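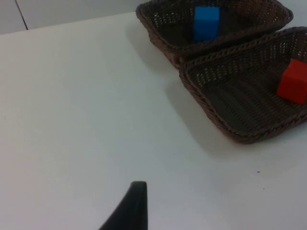

Which version of the fox and the stork are we printing? The short one, with the soup first and the jar second, and the moral left off until Liesl stops rewriting it.

July, Sunday, 4 p.m. Print workshop, fable booklet.

Set the fox page in Nistwood, 16 point. Looks good until the stork speaks, when the quotation marks crowd up against her beak in Imhof's woodcut. Moved the block down a line. Now the fox has no feet. Moved it back and cut "most graciously" from her speech, which she never sounded as if she meant.

Liesl's moral is at its fourth draft and longer than the dinner. Jonas W. wants a rhyme. Jonas A. wants no moral at all and says children can work it out, having been to dinners.

Ľubomír read the Grendness manuscript copy against ours. In theirs the stork serves minced meat, in ours it's fish. Kept the fish, as the block already shows a tail sticking out of the jar and Rupert is not cutting another one.

Pulled 2 proofs on the Lanz press. First too pale, second has my thumb on the fox, where it improves the expression. Ink needs to be stiffer – ask Rupert what he used for the crow.

Still to do: page numbers, the title line (one "the" or two?), and job 2229 on the docket, which somebody has filed under Poultry.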